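Priltthorpe Handling Lab - Station Inspection Checklist
Station 9, hand-held gripper pair, cloth sorting task
Revision: August 2024
Inspector: Zahira Nair
Reason for inspection: fault report 1854, left gripper failed to release on command

1. Jaw travel, left gripper. FAIL
Jaws stopped short of full open on repeated cycles. Lint packed behind the jaw slide. Cleaned, retested, still short.

2. Jaw travel, right gripper. PASS

3. Trigger return spring, both units. PASS
Left spring replaced at 1040 hours of use. No play.

4. Cable strain relief. PASS WITH COMMENT
Left cable jacket is scuffed at the gripper end. No conductor showing. Recheck in November.

5. Cable routing. FAIL
Slack from the right gripper can reach the floor where the operator stands. Trip hazard. Fit a retaining clip and shorten the run.

6. Work area. PASS WITH COMMENT
Table stable. Hazard tape on floor intact. The task uses a wicker basket with light cloths in it, and the weave can snag a jaw tip that closes on the rim. Operators should keep the tips clear of the rim when closing.

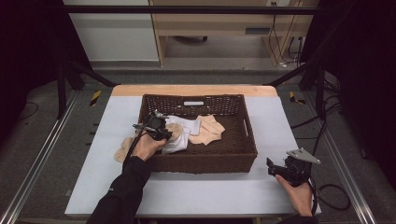 Leandro Cifuentes asked that item 1 stay open until the slide has been stripped down. In his view lint alone does not account for the fault - the log shows the motor current rising before the jaws stall, and a bent guide pin would give the same trace.

Agreed. Item 1 remains open. Left unit to be tagged out and sent to Grelier for strip-down, serial ending 67. The spare may be used once it has passed items 1 through 4.

7. Emergency stop. PASS
Both grippers lost power when the button was pressed. Reset needs the key, as required.

8. Release after power loss. FAIL
Left jaws stayed closed and had to be opened by hand. Do not pull on the cloth to free it.

Result: station out of service. Items 1, 5 and 8 to be cleared before restart.
Countersigned: Angus Semple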